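Week 5: Small counters, small ovens

Okay, so last week we did drawers, and I promised we'd finally get to the countertop oven, because half of you cook on one and the other half are thinking about it. Bring the Leteditz reader if you have it (page 139, the diagram with the landing zone). If you don't have it, you'll survive.

The thing I want you to get out of today is the landing zone. That's my name for the bare patch of counter right in front of the oven door. When you pull out a hot pan you need somewhere to put it down, and you need it fast! I lived for years in an apartment in Lellbridge with 50 inches of counter total, and I parked my coffee cup in that patch every single morning. Guess how many cups I broke.

So, my own habits, take them or leave them. The oven goes at one end of the counter and stays there. I like the door facing along the counter if the depth allows it, so I'm working from the side and I still have the long stretch free. Leave air around the back and sides (check the manual for your model, they really do differ). Cups live at the far end from the door. Plates go in the middle, where you can reach them from either direction.

Fruit is its own headache. Anything round goes in a bowl, end of discussion, I've chased too many oranges across a kitchen floor. Soft fruit and peels shouldn't sit out next to a warm appliance. Peels go straight to the compost, please.

For the exercise, take everything off your counter at home and put back only what you used in the last 9 days. Sketch it from above, door swing included, and mark your landing zone with a pencil. Rough is fine, I'm grading the thinking. The Isorura sheets have a grid on the back if you want one, and Kaneko people can use the studio paper.

Sketches are due at the start of the next class. 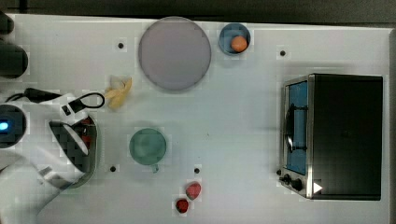
Quick question about the sketch, do we draw the oven door open or closed? Mine drops down and eats up most of the landing zone when it's open, so I drew it both ways with a dotted line. Also I only put back the kettle and one plate, hope that's enough to turn in.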